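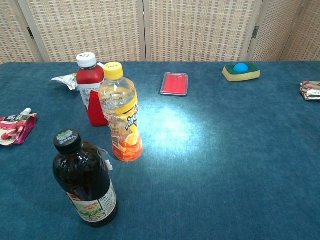

本页最后更新:2019年1月23日

桌面抓瓶子:摆台、布光和记录的一些做法

这页写给在桌面上做双臂抓取的人,内容来自Skidiron项目组平时的工作记录,按工序排,不按重要程度排。用的都是超市和厨房里能找到的东西,换成别的牌子、别的包装也可以照做。

桌布

台面上铺一块短绒布,深青或蓝绿一类的颜色。光面桌子反光太重,透明瓶子的下半截在深度图里经常和桌面连成一片。绒布也有缺点,布面颜色深浅不匀,顺毛和倒毛在图像里差别明显,所以每次铺布要让绒毛朝同一个方向,用手掌从里往外抹一遍。布的四边要盖过桌沿再固定,手从桌边伸进来时容易带起布角。布脏了用粘毛滚筒,不要湿擦,湿过的地方颜色会深一块,一个下午都干不透。

背景

桌子后面立一道折叠屏风,挡住房间里走动的人和别的设备。编织面的比白板好用,纹理规律,几个相机之间对齐时能帮上忙。屏风折的角度每次都会变,收工前在地上沿屏脚贴胶带,第二天照着胶带摆。屏风和桌子后沿之间留一点空,别贴死。

光斑

窗光或顶灯会在布面上打出一块亮斑,位置随时间移动。我们早先的做法是拉上窗帘,全部用人工光,结果训练出来的模型到了别的房间就不行。后来Flemanon那一批数据改成不遮,亮斑落在哪里就在哪里,只在记录表里写一笔:在瓶子左边还是右边,有没有压到瓶身。用这种数据训练的模型,碰到透明瓶子时定位偏得少一些。如果光斑正好落在瓶肩上,先照原样录一遍,再挪瓶子录第二遍,两遍都留着。

挑东西

桌上不要只放要抓的那一个。一套比较顺手的搭配是这样的:

深色玻璃瓶,里面的液体也是深色。高光窄,轮廓清楚,最好认。
透明塑料瓶,里面有点橙色饮料,彩色瓶盖。瓶身空的那一段最难认。
红色塑料瓶,白盖,跟透明瓶前后挨着放,让两个瓶子在某个视角里互相遮住一点。
带吸嘴的软袋,侧躺。
零食包装,亮面的,皱一些没关系。
扁平的方盒,边缘透明的那种。
洗碗海绵,绿面朝上,上面搁一个蓝色小球。

海绵上放球是一个很省事的检查办法。手臂在桌上动作时,如果碰了桌子或者拽了桌布,球多半先滚下来,不用等回放就知道这一条要标注。球要选光滑的,海绵中间不用压坑。球滚走以后先停录,再捡回来,别一边录一边伸手。

软袋的吸嘴朝向要写进表里。包装上的字和图案不用遮,遮了以后模型见到真包装反而不认。瓶盖都要拧紧,玻璃瓶放得离桌沿远一些。饮料放久了会变味变色,隔几天就换一瓶新的,换的时候在表里注明剩余液面的高低。

伸手的路线

我们比较过从上往下抓和从侧面合拢两种方式。高瘦的瓶子从侧面走更稳,拇指在瓶子一侧,其余手指绕到另一侧,掌心对着瓶身。旁边还有别的瓶子时,手指要从两个瓶子之间穿过去,这条缝就是成败的关键。按Chisholm流程,手先停在瓶子旁边,手指张开,确认缝够宽再往里送。

这套流程一共录了277次侧抓,抓稳并提离桌面的有233次。没成的那些,多数是手指背面先碰到了后面的瓶子,把它推歪,目标瓶跟着转了一下。另有一部分是拇指落得太低,顶在瓶底边上。真正因为认错瓶子而抓空的很少,这和我们开始时的猜测不一样。

针对第一类失败,现在的办法是在合拢之前先让手腕转一个小角度,使手指侧着进缝。转多少要看手的型号,没有统一数字,自己拿空瓶子试。针对第二类,把拇指的目标点定在标签的下沿附近,比定在瓶底往上多少毫米可靠,瓶子换了高矮也不用重算。

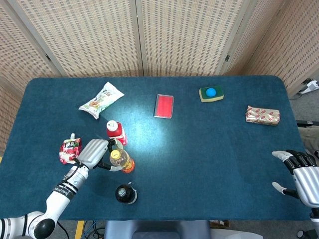 不参与抓取的那只手也要给它定一个位置。放在桌子另一侧,手指张开,离东西远一点就行,不要让它垂到桌面以下,一来一回容易钩住线。两只手的起始姿势每条记录都应该相同,有偏差就重新归位,别凑合。掌心朝向也要写清楚,光写“左手”“右手”,过一个月没人记得当时是怎么摆的。

线缆

贴着手臂走的细线每隔一段绑一下,肘部那一段要留余量,把手臂弯到底再绑。绑太紧的话,肘一弯线就往外绷,会把腕部的插头慢慢拽松,表现是手指偶尔不响应,很难查。地上的线归到桌子一侧,用彩色胶带标出走道。工具盒不要放在脚边,放在伸手够得着、手臂扫不到的地方。

相机

高处的相机看得到整张桌子,但是俯视会让瓶子看起来往一边歪,标注的人要知道这一点,别把站着的瓶子标成倾斜。胸前高度的相机看瓶身和标签清楚,可是后排的东西会被前排挡住。两路都录,标注时以高处那一路定位置,以低处那一路定朝向。只能装一个的话,装高处的。

两路画面的时间要对齐。最简单的办法是开录后让手指张合一次,两路里都找到刚刚合上的那一帧。打板也可以,但打板的人要进画面,后面还得剪。

每录完100条停下来,把相机支架的螺丝全部拧一遍,再拍一张空桌布作底图。两张底图叠起来看,屏风的边框对不上就说明相机动过,中间那一批要单独存放,等重新标定以后再决定用不用。

换位置

换位置时一次只挪一样东西。全部打乱虽然看着丰富,事后分析失败原因时却分不出是哪一样造成的。Prevmont那批数据就是一次换得太多,最后只能拿来做识别,做不了抓取的比较。透明瓶每轮转90度,让标签的接缝分别朝向四个方向,其余东西不动。转瓶子时捏瓶盖,少碰瓶身,指印会在透明塑料上留下一片模糊的反光。

零食袋和软袋每次被碰过以后形状都会变,不必恢复原样,拍一张就好。扁盒子要是挪动了,注意它是竖着放还是横着放,这一项在表里单列一栏。

收工

瓶子擦干净放回架子,开过的饮料倒掉。海绵不要再拿去洗杯子。手指尖上的浅色指套用半干的布擦,看有没有磨亮的地方,磨亮了就换,摩擦力一变,前后的数据就不好放在一起比。换指套的日期写在记录表第一行,去年9月有一批没写,后来只好整批重录。

记录表的空白版放在工作间门口的文件夹里,用完请自己复印。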